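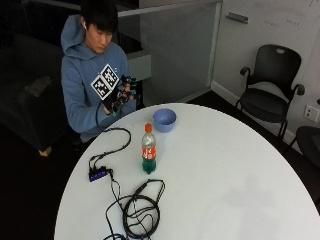

Department of Consumer and Household Studies, Astside College

Reading time: 2 minutes

Unit 2: Reading a Food and Drink Label

These notes accompany the Thursday lecture and should be read before the tutorial. Students are expected to bring one packaged food or drink item from home. Bottled drinks are suitable, provided that the label is complete and can be read without a magnifier.

1. The front of the package

The front panel is designed to sell. Color, lettering and product name are chosen by the manufacturer, and a bright cap or a bold red label gives the shopper no information about what the product contains. Words such as "light" or "natural" should be noted, then checked against the back panel.

2. Serving size

All figures on the nutrition panel depend on the serving size. Consider a drink with 160 calories per serving. If the bottle holds 2 servings, a person who finishes it has taken in 320 calories. Students frequently lose marks by copying the first figure without this step.

3. The ingredient list

Ingredients are listed in descending order by weight. Sugar may appear under several names, including corn syrup, dextrose and fruit juice concentrate. When sweeteners are listed separately, each may fall lower in the list than their combined weight would suggest.

4. Class survey

The Grindis household survey, discussed in the lecture, collected 3,034 completed forms. Respondents were asked which part of a label they read first. The question did not ask whether they understood it, and this limit should be mentioned in any written work that cites the survey.

Tutorial task

Copy the serving size, the calories per serving and the first three ingredients from your item. Work out the calories for the whole package and show the calculation. The task carries 10 marks. Written answers are to be handed to Agnes Sutherland at the end of the tutorial.

Related handouts
Unit 1: Planning a Weekly Food Budget
Unit 3: Storage and Date Marks
The Manninen Method of Meal Planning

Contact the department office | Copyright Astside College | Back to top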